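3.2 Finger linkage: set-up and routine maintenance

The hand-held grippers used at the Benville bench share one mechanical design, which we refer to as Rellimis. Two fingers are carried on pairs of black plastic arms, and the pivots run in brass bushings pressed into the arm ends. Early builds had no bushings. The screws bore directly on the plastic, and play at the fingertip grew until the recorded opening no longer matched the true one. Changing to bushings slowed this wear but did not remove it, so the linkage is treated as a part to be inspected on a fixed schedule.

Transparent food storage containers were chosen as the reference load for checking a gripper after service. They are light, their walls give slightly under pressure, and the lid and body offer two different surfaces to the two contact pads. A pad that has hardened or come loose at one corner lets the container turn in the grip, and the operator can usually feel this before it appears in the logged data.

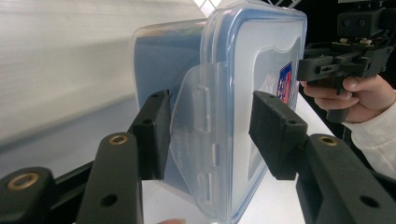
Each check consists of 18 grasps. The container is lifted, held for 8 seconds and returned to the table, with the operator's wrist kept as still as is practical. A gripper passes if the opening reported during the hold stays within the band set for that unit when it was first assembled. Units that fail are not adjusted in software. They go back to the bench, where the pivots are opened and the bushings examined for movement in their seats.

Gil-soo Hwang carried out all the bushing replacements reported in this section, using an arbor press and a stepped pin made by the Bilton workshop. The pin has a shoulder that stops the bushing flush with the arm. Without it, bushings were often pressed too deep - the arm then rubbed against its neighbour and the fingers closed unevenly. After pressing, the pivot screw is tightened until the arm no longer drops under its own weight, then backed off by an eighth of a turn.

The zero position is set last. The fingers are brought together by hand with no object between them, and the seam is inspected from the front. Any step between the two fingertips is taken out by loosening the mounting screws, squaring the tips against a flat edge and tightening the screws again in alternation.

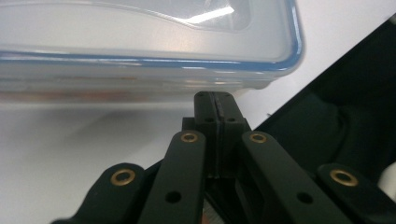
Zero is then stored and the fingers are opened and closed 2 more times to confirm that the reading returns to the same value. The full procedure is repeated every 4,000 cycles, or sooner if the unit has been dropped. Cycle counts are kept by Na, the logging program described in Section 3.4, and are reset only when the bushings themselves are replaced. A change of contact pads does not reset the count.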